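Renside Patrol Pilot: Second Progress Report to the Grants Office
Reporting period through January

Summary

The pilot is running. Whether it is doing what we asked you to pay for is a harder matter, and most of this report is about that. Two Jaidee patrol units have been on the ground at the Ullwood distribution park since the start of the period, and both are still there. The vendor, Jemach, considers the project a success and has said so in its own newsletter. We would hold off on that word for now.

The grant agreement asked us to answer one question: can an outdoor security robot cut the hours a human guard spends walking a fence line, without making the site less safe? We have part of an answer to the first half and very little on the second.

Patrol hours

During the period the two units logged 519 hours of patrol. Jemach's dashboard shows a higher number, and the gap took us most of a week to sort out. The dashboard counts a unit as "on patrol" whenever it is off its charger, including when it is parked at the north gate waiting for someone to clear a fault. We took those stretches out. Jemach has agreed to change the label in a later release but not to change the way the figure is worked out, so we will keep doing our own subtraction.

The guard company cut one walking round per night in response. That is less than the proposal suggested. The shift leads were not willing to give up more until they had seen the units get through a month of bad weather, and we think they were right to wait.
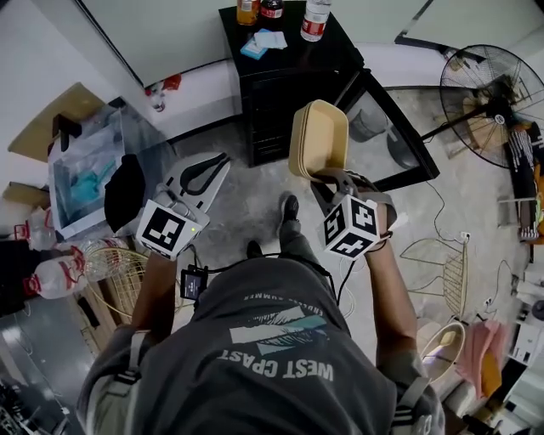 Alerts are the weak point. The units sent 22 alerts during the period that a guard judged worth walking out for, and 2 of those involved a person who should not have been on the property. One was a driver looking for a restroom. The rest were delivery vans, a loose tarp and, on several nights, the same raccoon. Jemach told us the person-detection software would tell staff from strangers by their vests. We doubted this at the proposal stage and we doubt it more now. Plenty of people on an ordinary working day wear no vest at all. A dark gray T-shirt with WEST COAST across the back and a pair of straps over the shoulders is perfectly normal work clothing, and a rule built on vests has nothing useful to say about it. We have asked Jemach to switch the vest rule off at Ullwood and report alerts by location and time of night only.

What we have not been able to show is the number of events the units missed. To know that, we would need a second record to compare against, and the fixed cameras on the east side were down for a large part of the period. The site owner says the repair is scheduled. We were told the same thing in our first report.

Remote monitoring

Each unit is watched from Renside's desk at night and by Jemach's own center during the day. The night arrangement works reasonably well. Operators answer a unit's call quickly, and they know the site well enough to tell a real problem from a shadow at the loading docks.

The day arrangement does not work as described in the contract. On three occasions the Ullwood gatehouse called the Jemach center and reached a person who could not pull up the right unit. We raised this in writing. The reply said the center was "being upgraded," with no date attached. We would like the Grants Office to know that we do not regard this item as closed, whatever the vendor's own summary may say.

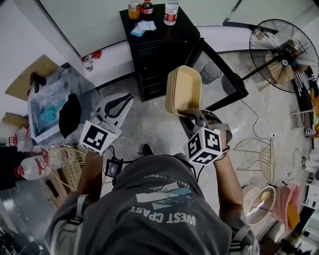
Spending

Spending is under plan, mostly through delay. The second charging pad has not been installed, and the money set aside for it is unspent. We did pay $2,000 for grading a stretch of the perimeter track after one unit repeatedly got stuck in the same rut. This was not in the original budget. Jemach's sales material says the Jaidee handles "unimproved surfaces," and we asked the company to share the cost. It declined, pointing to a footnote on slope and mud depth.

We request approval to cover the grading from the unspent charging line. We do not expect to ask for more in this period, though we would have said the same last time.

Staff views

We held two short meetings with guards and warehouse staff, one for each shift. Attendance was fair. Opinion on the units was mixed, a little warmer on nights than on days. Night guards like having something else moving around out there. Day staff mostly see the units as an obstacle near the bike racks, and two people asked who gets to look at the video and how long it is kept.

The retention question deserves a better answer than we could give. The contract says 30 days. Jemach's privacy sheet says video may be kept longer "to improve the service," and we have not had a clear statement of which document governs. Until we do, we are telling staff exactly that.

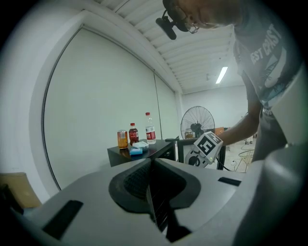 One night guard said the alerts were bearable but that the fault calls were wearing people out. Getting a unit going again means walking the whole way to the north gate in the dark, the guard said, and on a bad night that adds up to more walking than the round that was dropped. The guard also wanted to know if anyone was writing those walks down.

We were not, and we are now. A column for fault walks has been added to the shift log at Ullwood, and those hours will be set against the hours saved in the next report. It may shrink the saving considerably.

Next period

The second charging pad is due to go in, subject to the electrician. The vest rule should be off before then. We will ask the site owner again for a firm repair date on the east cameras, and if none is given we will rent a temporary mast and come back to you about the cost before signing anything.

We do not recommend adding a third unit at this stage. Jemach has offered one at a reduced rate through the spring, and the offer is attached for completeness.

Submitted by the Renside project office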